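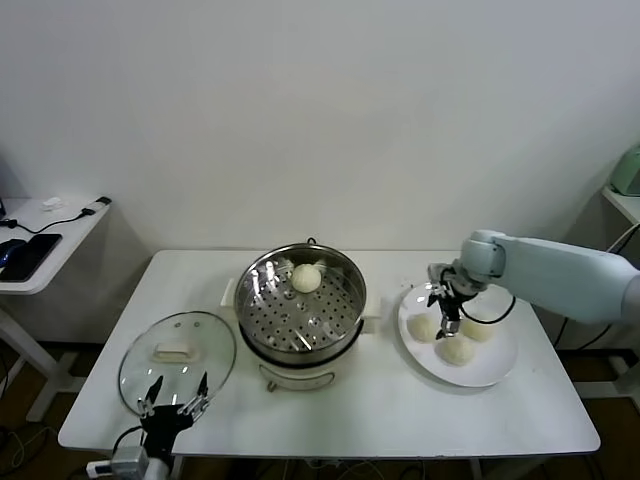

"Which gripper do you want to keep?" Lizelle Buthelezi asked.

"The thin one," said Gerrit Engelbrecht. "The wide pads squash the dough."

She wrote that down under Renen and left the line for Flirken blank. They had been at Tistiddale since August, in a long room over a bakery supplier, and the report was due with Abeysekara by four o'clock. Abeysekara wanted one name, a price and a page of reasons. Gerrit had the name. Lizelle had most of the price. The page of reasons was still four words long.

"Adeel will say you only tried it on buns," she said.

"It's a bun job."

"He'll say lids as well."

Gerrit rubbed his neck. The lids were the trouble. The Renen fingers closed well on anything with a knob, but glass slid about when the wrist turned. The Flirken pads held glass all day and left a dent in every bun they touched. Marthinus Du Plessis had suggested buying one of each, left hand and right hand, and Hendrik Kruger had asked him who was going to stock the spares.

"Run it again," Lizelle said. "Slower at the wrist."

"How much slower?"

"Take 30 off the top speed and see."

He typed it in. The controller thought about it and gave the same warning it had given all week, which they both ignored. The arm went out over the lid, stopped, came down and closed. It lifted. Gerrit watched the joint readings and Lizelle watched the lid. It swung a little and then hung level, and when the wrist turned it stayed where it was.

"Put it down before you say anything," she said.

He put it down. It made a small click on the table.

They did it again, and again after that, until the kettle had gone cold and Hendrik had come up twice to ask about the van. On the tenth go the lid slipped and landed flat on its rim. It didn't break. Lizelle wrote down the slip as well.

"You could leave that one out," said Gerrit.

"I could."

She moved to the price. The Renen came to nearly 3,000 with the mounting plate, and Abeysekara had asked for less. She typed the full figure and didn't soften it. Then she wrote the reasons: thin fingers, no marks on the dough, lids safe at low speed, one slip in ten. She read it aloud.

"It sounds worse than it is," Gerrit said.

"It sounds like what happened."

He took a bun and ate it standing by the window. Down in the yard Marthinus was backing the van up to the door, with Adeel waving him left. Lizelle attached the page, checked the address and sent it at ten to four.

"Any good?" she asked.

"Bit dry," said Gerrit, and went down to help with the van.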